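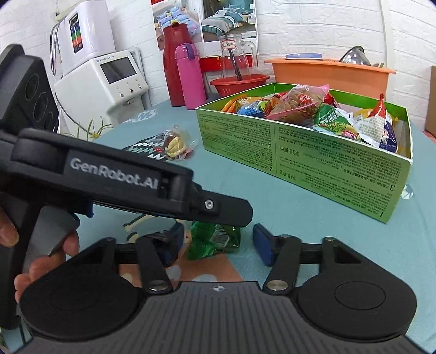
Snacks for the Neltville parcel are what I've been sorting this week, and I have a question about boxes for anyone who has mailed food before. I am reusing a carton that some groceries came in. The green one is wide, open and shallow, with Chinese print on the long side that includes quantities like 100ml and 100g, and I'd like to know if old printing like that has to be covered before the carton goes out. Brown paper would do it, but I only have 2 sheets left. Kjell's advice from the last digest is below, with my replies under each part.

On Wed, April 2020, Kjell Eide wrote:
> Weigh the box empty first and write the number on the bottom.
> Then put the flat packets in and stand the tall ones up along
> the walls.

I did this. My kitchen scale is an old Kaltard that stops at 1,000 grams, so the box had to go on by itself and the packets after that in batches. Standing them up works for anything with a stiff seal. The puffed ones slide down again unless there is something in front of them.

> Don't let air out of the bags. A pinhole and they are stale in
> a week. If the bags take up too much room, send fewer bags.

Agreed. I tried it once last year with a bag of Umus crisps and they were soft by the time they got there.
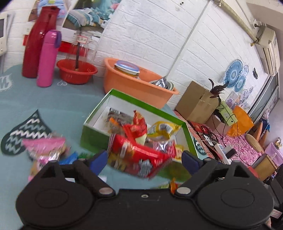 I have also stopped putting candy in the same layer as the savory packets. Small wrapped pieces work their way into every gap, and whoever opens the box has to dig for them. They go in a paper bag now, folded over twice, and the bag goes in last.

> Keep a list of what is inside, with weights. The Eklund counter
> wants it itemized.

My list has 23 lines so far. Does it need every flavor on its own line, or can I write "assorted" and give one weight? Anything under 200 grams I would like to lump together if they allow it.

Last thing, the lid. A shallow box leaves the tall packets sticking up over the rim. I could cut a second carton down to make a cover, or lay everything flat and use two boxes. Two boxes cost more. If you have done either one, please reply to the list and not just to me, as a few others asked the same thing in April.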